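Kostholm Dish Cloths, Six Months In: A Review

I have washed dishes with these more or less daily since March. I have opinions.

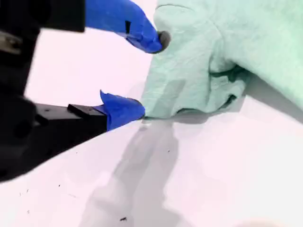
What you get

Kostholm sells its cotton dish cloths folded in a paper band, with a short note inside about the mill and the weaver's grandmother. The note is printed on nicer paper than my diploma. The cloths themselves are a plain open weave, a little bigger than a paperback opened flat, with a stitched hem and a hanging loop in one corner.

Colors run from oatmeal to mint to something called Harbor, a gray. I picked mint on the theory that it would hide coffee. It does not hide coffee. It hides toothpaste, if that ever comes up for you.

Out of the package

Stiff. Wash them before you use them, and wash them alone, unless you want your undershirts to grow a coat. Mine shed for 3 washes and then stopped as if they'd made a decision. Until then they push water around the counter and absorb very little of it, and I did wonder whether I'd bought expensive napkins.

After that they get good. They soften up, they thicken slightly, and one cloth will take care of a full glass of spilled milk if you get there before the cat does.

Daily use

On plates and glasses they're excellent. The weave has just enough bite to shift dried egg, and I've stopped using the green side of the sponge for anything but pans. On the stovetop they're fine. On burnt cheese they're useless, but so am I.

My one steady complaint is drying time. Hung by the loop over the faucet, a cloth I use after dinner is still damp at breakfast. In summer that means it smells by the second evening, a bit like a pond. The old Semwal cloths I had before were thinner and uglier and dried in half the time. If your kitchen has no window, buy those and live with the orange stripe.

Also, the loop. Two have come unstitched at one end. I sewed the first back on and left the second alone to see if I'd care. I don't.

Stains and washing

The label says 200 degrees Fahrenheit is the upper limit, and my machine has never come anywhere near it, so we're safe there. I wash on hot with the towels and skip the softener. Tomato comes out. Turmeric doesn't, and I now have one cloth that belongs to the curry and knows it. A crushed Oreo left a gray smear that took two rounds and a soak with baking soda.

They've shrunk a little in length and hardly at all in width. Fold one in half and the corners no longer meet. Edmund Śliwiński, who lives upstairs and irons his dish cloths, considers this a scandal. He returned his set and went back to linen from Tondine, which I've borrowed and which is lovely, and costs what lovely usually costs.

How they compare

Tondine linen: dries fastest, polishes glasses beautifully, feels like wiping a plate with a letter from a lawyer until it's a year old.

Semwal cotton: cheap, thin, quick to dry, wears through at the fold. The orange stripe bleeds.

Kostholm: best on actual food, slowest to dry, nicest to hold.

Paper towels: I still buy them, for the cat.

Who should buy them

Anyone who washes dishes by hand every day and owns enough cloths to swap in a fresh one each night. Get two sets. With one set you'll always be wiping with the pond one.

If you mostly load a machine and wipe the counter once, skip them. A sponge will do it.

Rating: four out of five. I'd give the extra point back for a better loop and a note half as long.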